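Ludger Lenz
A thread on folding laundry, and mostly on one red piece which does not want to be folded. I am writing it in small parts during the evening, so please have patience with me.

Ludger Lenz
My last thread was on ironing collars and 1636 people have read it. For me this is a very large number. Many of you wrote that you do not iron at all but you would like to fold better. So this time there is no iron.

Ludger Lenz
First, the place. For years I folded on the bed. The bed is soft, the cloth sinks in, and when you pull one side flat the other side comes with it. Please try a hard and smooth surface one time. A kitchen table is good. A desk is also good if you can clear it.

Ludger Lenz
If the surface is very smooth you have another problem, the cloth slides away from you when you fold toward the middle. Then I lay my left forearm on the hem and fold with the right hand. It looks a little strange but it holds.

Ludger Lenz
Second, sort before you fold. I make one pile for shirts, one for towels and one for everything that is small. I do not fold from the basket directly anymore. In the basket the sleeves are always inside of other sleeves, and I become angry before I have folded anything.

Ludger Lenz
Third, shake. Take the piece at the two shoulders and shake it hard, two times, like you would shake crumbs out of a tablecloth. Half of the creases go away only from this. My mother did it on the balcony and the whole house could hear it.

Ludger Lenz
Now the fold itself. I use the one with 3 moves. Lay the shirt with the front down. Bring the left side to the middle and lay the sleeve back over itself. Do the same with the right side. Then fold the long piece from the bottom up to the collar.

Ludger Lenz
For a drawer where the shirts stand upright you fold one more time, into a small block. My drawer is the low one from the Vikex series and a block in this size fits exactly in the height. In a deeper drawer the shirts fall over, there it is better to leave them lying.

Ludger Lenz
Somebody asked me last time for the folding board, the plastic one with hinges. I had one, the Skurberg. It works well for thin cotton. With a sweater it was too small, and after one winter the middle hinge was white from bending. I gave it to my neighbor's son and he uses it for pizza boxes in a school play. I did not buy a second one.

Ludger Lenz
A piece of cardboard does the same work, by the way. Lay it in the middle of the back, under the collar, fold everything around it, pull it out. All the shirts get the same width and the pile looks like in a store.

Ludger Lenz
Now to the red. I have a weakness for strong red and my family knows it. Red cotton is the most difficult thing in my laundry and I want to explain why I say this.

Ludger Lenz
One is the washing. In March I put a new red shirt together with kitchen towels from Indon, which were white. I think you know already how this story ends. The towels are still in use. They are pink like ham.

Ludger Lenz
Since then every red piece is washed alone for the first times, cold, inside out. I put one old white sock with it. When the sock stays white, the red piece may go with the others. My daughter calls it the brave sock.

Ludger Lenz
The other thing with red is that I cannot see the edges. On a white shirt each seam makes a little shadow and I know where I am. On a very bright red everything looks like one big area, and I look for the sleeve with my fingers and not with my eyes. A pale surface under it helps a lot. The outline becomes clear even when the inside does not.

Ludger Lenz
So my order with red is different. I do not begin with the middle. I find the corners first, because the corner is the one thing that you can recognize in a heap. One corner in the left hand, one corner in the right hand, and then pull slowly apart.

Ludger Lenz
Slowly is important. If you pull fast, the middle gets tight and makes a long crease from hand to hand, and everything below it stays in a bunch. I lift both sides only a little, pull, put down, and take again farther out.

Ludger Lenz
For the bunch that is left over I pinch the cloth at the highest place of it and pull it toward the nearest edge. I do not stroke it flat with the palm. When I do this I only iron the fold in with my own hand, and I have to begin again.

Ludger Lenz
A question came in while I was writing: "What do you do when two layers stick together?" I pinch only the top one, between the fingertips, and roll it a little between the fingers. If it feels thick, there are two layers. Let go and take less.

Ludger Lenz
Another question: does the weight matter? For me yes. A heavy cotton, 200 grams per square meter or more, lies down by itself and stays. The very thin ones move when I breathe. For thin ones I close the window, I am serious.

Ludger Lenz
And one more, from somebody in Westerberg who has a very small apartment and no table that is free: I think the top of the washing machine is good for small pieces. For shirts take a big tray or a cutting board and lay it over the sink. You only need the width of one shirt and a little bit more.

Ludger Lenz
Storage. I like a clear plastic bin for the things which are out of season, I can see from outside what is in. No labels, no opening of four lids to find the swimming things. The lid should be closed only when the clothes are fully dry – I had one summer with a smell that I don't want to describe.

Ludger Lenz
What I do not fold: socks (I lay them in pairs, I don't roll them into balls), underwear, cleaning cloths. Life is short and the drawer is closed anyway. Fitted sheets I fold badly and put under the good ones.

Ludger Lenz
The difficult red, with all its creases. 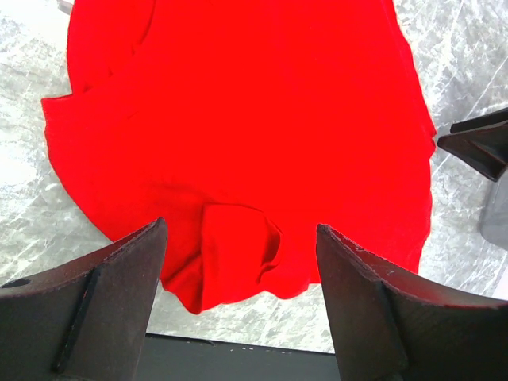
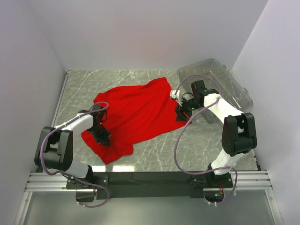 The red cloth on the marble pattern, one time from near and one time with the clear bin in the corner. Not a neat pile in either one.

Ludger Lenz
In the near one, look at the lump in the lower part. This is what I meant by the bunch. The squared corner on the left is where I would search for the edge.

Ludger Lenz
In the wide one the cloth is held on two sides at the same time, and you see that the shape is still very irregular. From such a position I would let go of one side, take a corner and pull again, a little farther out.

Ludger Lenz
It is 2211 on the kitchen clock and there is still a pile of towels on the chair. I will answer the other questions tomorrow in the morning. If you have a good way for fitted sheets, please write it under this post, also if it is complicated.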